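Vinyl cleaning tips, minus the snake oil

I own 300 records and have tried most of what gets sold for washing them. Forkano wants you to buy a $200 vacuum machine. Maybe, if you play the things every Sunday. A carbon brush before each side does most of the job.

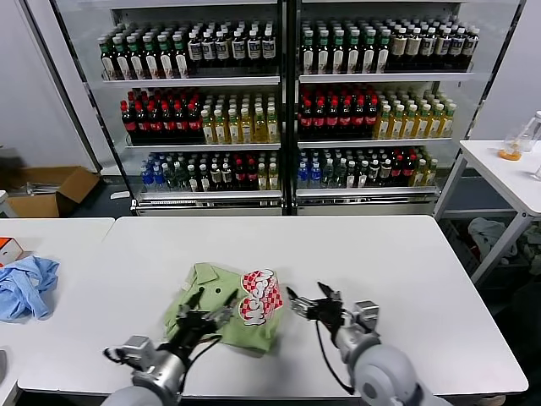 Skip wood glue. Mahtab Kiani swears by it, and I've still heard no difference on her copy of the Nendetti live album – same crackle in the same spots.

For fingerprints, use distilled water and one drop of dish soap, wiped along the grooves. Keep the label dry. Stand the record in a dish rack until morning and put it in a fresh inner sleeve.

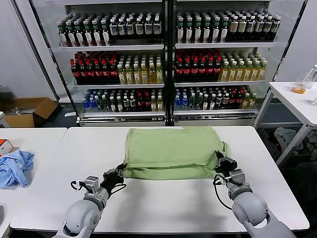
Green cotton or whatever, fold it before you put it away.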